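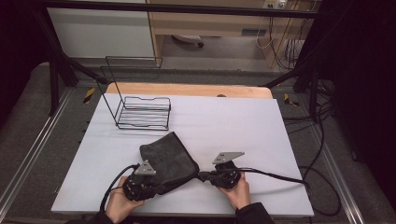 The black rack and a gray cloth.

Drying dishes by hand or leaving them in the rack?
Last updated: 22 Aug 2020
18 comments · 2 shares

zdislava_r
Good evening to all. I moved in February to Widmont and the water here is very hard. At my old address I left all dishes in the rack overnight and in the morning they were clean and clear. Here the glasses have white spots every morning, also the black plates, where it is much worse to look at. My husband says we should dry everything by hand with a cloth. I say this is a lot of work for every evening. How do you do it in your homes, please? We have no dishwasher and no place for one.

Busier
Dry by hand, glasses first. The spots are lime that stays behind when the drop dries. If you take the drop away, there is no spot. I dry only glasses and knives, and the rest can stand in the rack as long as it wants.

Tollgate_Minna
I do not agree with drying by hand. My mother worked in a school kitchen and there it was strictly forbidden to use cloths on plates, everything had to dry in the air. A cloth that hangs one week in the kitchen is dirtier than the sink.

Busier
Then change the cloth every day. I did not write that it should hang one week.

Tollgate_Minna
You did not, but this is how people do it. I have seen many kitchens.

zdislava_r
Thank you both. I have cotton cloths from my grandmother, they are beautiful but they leave small hairs on the glass. Yesterday I tried microfiber from the Hájek shop. It takes the water well, but it sticks to my fingers in an unpleasant way when my skin is dry.

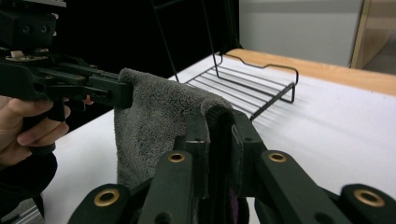
I also noticed that it smells after two evenings, even when I spread it over the oven handle. The cotton never did this. Maybe I wash it wrongly? I put it together with the bath towels and the usual softener.

petrol_blue
The softener is your problem. It stays in the fibers and then the cloth only pushes the water from one side to the other. Wash it without softener, and not with bath towels, they give lint. I have washed mine like this for years and they do not smell.

Busier
Agreed with petrol_blue. Do not iron it either.

Tollgate_Minna
And what temperature? At 30 degrees nothing in it will die. I would boil it at 100 like we did with the diapers.

petrol_blue
Please do not boil microfiber, it becomes hard. Look at the label and use the warmest program which it allows. Linen you may boil, if you like so much to boil.

Tollgate_Minna
I like it very much.

karel_by_the_mill
Coming to the spots: for me the rinsing helped more than any cloth. I fill a bowl with cold water and one spoon of vinegar and I put the glasses through it at the end. After this they go upside down in the rack, a little tilted, so that the water does not stay in the bottom edge of the mug. Allska dish liquid I stopped using, it makes so much foam that I was rinsing forever.

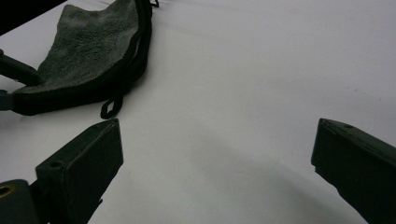
Can the same vinegar water be used for the rack itself? For the coated wire I would use it only weak and rinse it well after, and where the coating is already damaged I would take only dish liquid and a brush, so the rust does not get faster.

zdislava_r
Karel, thank you, this I will try tonight. Is it not smelling of vinegar afterwards? My husband is sensitive about this.

karel_by_the_mill
The smell goes away when the glass is dry. If he still complains, take citric acid, half a small spoon to the bowl. It has no smell, but it is more expensive in our shop.

Busier
I tried the vinegar once and I still had spots on wine glasses. So for those I stay with the cloth.

karel_by_the_mill
It depends on the water, I think. Mine is maybe softer than yours.

zdislava_r
I write back as I promised. I did the bowl with vinegar for one week. The plates are good, I do not dry them anymore. The glasses are better but not perfect, so I go over them with the microfiber, which I washed without softener, and it really takes more water now. My husband dries the glasses because it was his idea.
Zdislava Říha

Tollgate_Minna
And how often do you change the cloth?

zdislava_r
Every second day. I know, I know.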